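케이블 여장

케이블 여장(餘長)은 배선 경로의 최단 길이보다 길게 확보한 케이블의 여분을 말한다. 단말 재가공, 기기 이동, 온도 변화에 따른 신축, 가동부의 굴곡을 흡수할 목적으로 둔다. 통신 설비에서는 서비스 루프라고도 부르며, 건축 전기와 계측 배선에서도 같은 개념을 쓴다.

분류
여장은 정적 여장과 동적 여장으로 나눈다. 정적 여장은 접속함, 분전반, 랙의 하부나 측면에 고리 모양으로 정리해 두는 부분으로, 시공 후에는 움직이지 않는다. 동적 여장은 문짝의 경첩부, 서랍형 랙, 승강 장치처럼 두 고정점 사이의 거리나 각도가 반복해서 바뀌는 곳에 둔다. 정적 여장은 점유 공간을, 동적 여장은 굴곡 수명을 기준으로 설계한다.

길이 산정
동적 여장의 길이는 두 고정점이 가장 멀어지는 자세에서 케이블에 장력이 걸리지 않도록 정한다. 이어 두 점이 가장 가까운 자세에서 곡률 반경이 허용값 아래로 내려가지 않는지 확인한다. 두 조건이 충돌하면 고정점의 위치를 옮기거나 인출 방향을 바꾼다. 회전축을 지나는 배선은 축 중심에 가까울수록 필요한 여장이 짧아지지만 비틀림의 비중이 커진다.

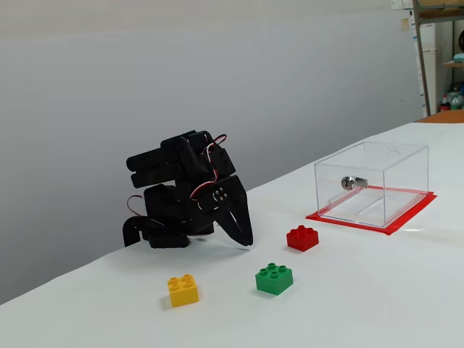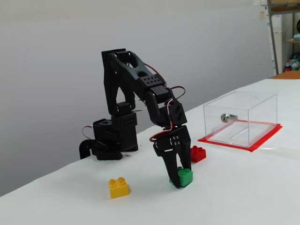
검은색 관절 기구의 외부 배선

굴곡 반경
허용 굴곡 반경은 보통 케이블 외경의 배수로 표시한다. 가동 배선에는 고정 배선보다 큰 배수를 적용하며, 차폐층이 있거나 도체 소선이 굵으면 값이 더 커진다. 브라크데일(Brarkdale) 공장의 사내 배선 지침은 고정부에 외경의 4배, 가동부에 18배를 요구한다. 외경이 서로 다른 케이블을 한 다발로 묶을 때는 가장 큰 요구값을 다발 전체에 적용한다.

고정
여장의 양 끝은 클램프나 결속끈으로 고정하되 피복이 눌려 변형되지 않게 한다. 첫 고정점은 커넥터에서 떨어뜨려 단자에 굽힘 응력이 직접 전달되지 않도록 한다. 같은 지침은 수평 구간의 지지 간격을 600mm 이하, 반 내부의 결속 간격을 200mm 이하로 규정한다. 시톨름(Sitholm)식 고정구는 클램프 안쪽에 연질 고무를 덧댄 형태로, 진동이 있는 설비에 쓰인다. 위제싱헤(Wijesinghe) 고리는 여장을 8자로 감는 정리법이며, 풀 때 꼬임이 남지 않아 임시 배선에 주로 적용된다.

결함
여장이 부족하면 단자 이완, 도체의 피로 단선, 커넥터 탈락이 발생한다. 여장이 과다하면 인접 부품에 걸리거나 피복이 마모되고, 전력선을 여러 번 감아 둔 경우에는 방열이 나빠진다. 신호선의 과다한 여장은 루프 면적을 넓혀 유도 잡음의 원인이 된다. 광케이블에서는 작은 반경으로 감긴 여장이 굽힘 손실을 일으킨다.

점검
정기 점검에서는 피복의 백화와 균열, 고정구의 이완, 고리의 형상 변화를 확인한다. 가동부는 전 행정을 저속으로 움직이며 간섭 여부를 살핀다. 판다러(Pandaler)의 점검표는 이 항목을 매년 12월 정기 정비에 포함한다. 교체한 케이블은 기존 여장을 그대로 따르지 않고 새 외경에 맞추어 다시 산정한다.

같이 보기
케이블 체인, 스트레인 릴리프, 케이블 트레이, 굽힘 손실

최종 수정: 2022년 5월 3일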